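Plistthorpe Book Arts Forum — Members' Help Pages
Gilding and Illumination: raised gold lifting from a vellum page
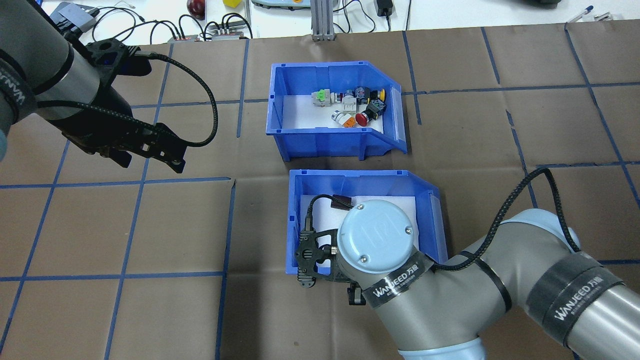
Blue storage bins on a taped paper work surface.

Posted by Jeanine Verschueren

I should be grateful for guidance from members with experience of raised gilding on vellum. I am preparing a small presentation volume for the reading room at Patness, which is to hold a selection of psalms with decorated initials. The commission calls for calfskin vellum throughout, with gold leaf laid over a gesso ground in the larger letters and flat gold on a gum base in the line endings.

The flat gold has given no difficulty. The raised work is another matter. On two of the completed leaves the gesso has begun to crack across the widest part of the letter, and on one of them a piece of the gold, with the ground still attached, has come away from the skin altogether. The gesso was prepared to the usual recipe of slaked plaster, white lead substitute, sugar and fish glue, and was laid in three coats with a quill. I allowed each coat to dry overnight before applying the next. The leaf was burnished on the following morning.

The vellum was lightly pounced before writing. It has been stored flat under boards, although the studio is heated in the evenings and left unheated during the day. The volume is to be sewn on raised cords, and I am concerned that whatever remains sound at present may fail once the leaves are turned by readers.

I should like to know, first, whether the damaged letters can be repaired or must be scraped back and begun again; and secondly, whether the mixture or the method of laying it is more likely to be at fault. I have kept a written record of the quantities used and can supply it if required.

Marijke Kramer

The cracking you describe is most often a fault of the ground, and in particular of the balance between glue and sugar. The sugar draws a little moisture from the air and keeps the gesso supple. Where there is too little of it, or too much glue, the ground dries hard and cannot follow the movement of the skin. Vellum moves a good deal, and a room which is warm in the evening and cold by day will make it move more.

I would advise the following. Make a fresh batch with slightly more sugar, and lay trial letters on an offcut of the same skin. Leave the offcut in the studio for a week under ordinary conditions, and then bend it gently over the edge of a table. If the surface crazes, add a little more sugar and repeat the trial. If it remains tacky and will not take a burnish, you have gone too far.

The manner of laying also deserves attention. Three coats with a full drying between them can form layers which part from one another. It is generally better to flood the letter once, using a well-filled quill, and to draw the gesso into the corners while it is still wet. Should a second coat be needed for height, apply it before the first has hardened completely. The stem of a large initial may be scored very lightly with a knife beforehand, so that the ground has something to hold.

You mention pouncing. Please check that no loose powder remained within the outline of the letters. A piece which comes away whole, with clean skin beneath it, suggests that the ground never took hold in that place — I have seen this many times in student work, and on occasion in my own.

As to repair, a fine crack may be left alone if the gold is firm on both sides of it. The letter which has lost a piece should be scraped back fully. A patch set into old gesso will show at the join and tends to lift again. Work with a curved blade, remove the dust with a soft brush, and rub the skin down lightly before you begin.

With regard to humidity, I keep my own workroom at around 70 per cent on gilding days and rather lower for writing. A bowl of warm water near the desk is sufficient for a small room.

Mulder

Scrape them all and start again. Life is too short to patch gesso. Ready-made gilding mediums are also available and some will bend quite well, although I admit they do not burnish like the real thing.

Jeanine Verschueren

I thank both correspondents. I have compared my record with the recipe and find that the sugar was short by a fair margin in the second batch, from which all of the damaged letters were made. The letters from the first batch are sound so far. I have laid trials on an offcut as advised and shall examine them on Saturday before deciding about the remaining leaves. The heating in the studio will be kept low and steady in the meantime.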